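Chapter 4
From Hands to Trajectories: The Software Behind a Simple Grasp

In this chapter you will learn how to
turn raw sensor streams into a clean record of a manipulation task
line up clocks that were never meant to agree
describe a grasp in a form a controller can follow
spot bad data before it ruins a week of training

Pick up a bag of chips. Go on, if you have one nearby! Your fingers met the foil, the foil gave way, something inside shifted, and you adjusted without a single conscious thought. Now try writing that down as code. How hard do you squeeze? When do you stop? Which part of the bag were you even aiming for, given that the bag changed shape the moment you touched it?

I love this problem. I have given it to students at the start of every October term, and the first sketches on the whiteboard are nearly always the same: find the object, compute its center, close the gripper. That plan works beautifully on a wooden block. On a snack bag it falls apart, because the center of a crinkled bag is a moving target and the shiny wrapper throws highlights that a simple edge detector will happily mistake for real edges.

So in Chapter 4 we come at it from the other end. We let a person do the task with a gripper in each hand, record everything, and ask what our software needs to know in order to make sense of the recording. 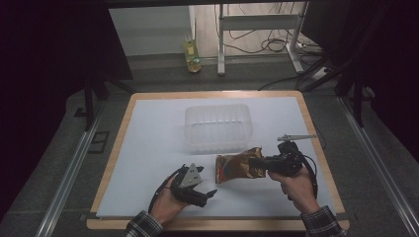
Our running example all through the chapter is a two-handed task with a bag and a clear plastic container, and the goal is easy to say out loud: get the bag into the container. We will call one full attempt an episode. An episode holds the video from each camera, the pose of each gripper over time, and the opening width of each set of fingers. That's it. Everything else we want (when contact began, which hand was leading, whether the attempt was any good) has to be worked out from those streams, and working it out is the fun part.

4.1 Three questions for every frame

Where is the gripper? What are the fingers doing? What is the object doing? Keep these separate in your head and in your code. The first is a question about pose, and we answer it by tracking the gripper through space. The second is usually a single number per hand. The third is the messy one, and it's where a transparent tub and a reflective wrapper make life interesting. A depth camera may see straight through one and get dazzled by the other, so don't assume that a hole in your depth map means there is nothing there.

The Corix library used in the exercises gives each of these its own class, and I'd encourage you to resist the urge to merge them. Sarita Kushwaha, who wrote the first version of Corix, once merged pose and finger width into one array to save a few lines. She then spent 13 hours hunting a bug that was a swapped column.

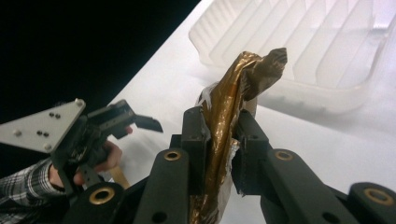
Section 4.2: Contact, Slip and Soft Things
Reading time: 13 minutes

When two fingers close on something rigid, the width signal drops and then goes flat. Easy! You can find the moment of contact with a threshold and a little smoothing. When they close on a crumpled foil wrapper, the width may keep creeping down as the material folds, and the flat part you were counting on can come late or never settle at all. Look at the plot for episode 424 in the Sametti practice set and you'll see what I mean. The curve sags like an old shelf.

We handle this with two signals instead of one. The first is the rate of change of width, filtered over a short window. The second comes from the gripper's own camera: we track the patch of image between the fingertips and ask whether it moves along with them. If the patch stays put relative to the fingers while the gripper travels, the object is probably coming with us. If it slides, we have slip, and the controller should hear about it right away.

Before you write any code, open an episode in the Tirenus viewer and scrub through it slowly with both hands' streams side by side. Mark by eye the frame where you think contact starts. Then do it again the next day and compare. Most people disagree with themselves by a few frames, so treat your labels as a range and carry that range through to the scoring function in Exercise 2.

A word on clocks, which we'll take up properly in 4.3. Each camera stamps its frames with its own idea of the time. A small offset hardly matters while a hand is drifting across the table, but during a quick grasp it can put the fingers on the wrong side of the contact event. We will use the Kováčik alignment routine, which slides one motion signal along another until they match best, and you'll write a small version of it yourself.

Start by loading a single episode and plotting finger width against time for both hands on the same axes. Leave the smoothing off for now.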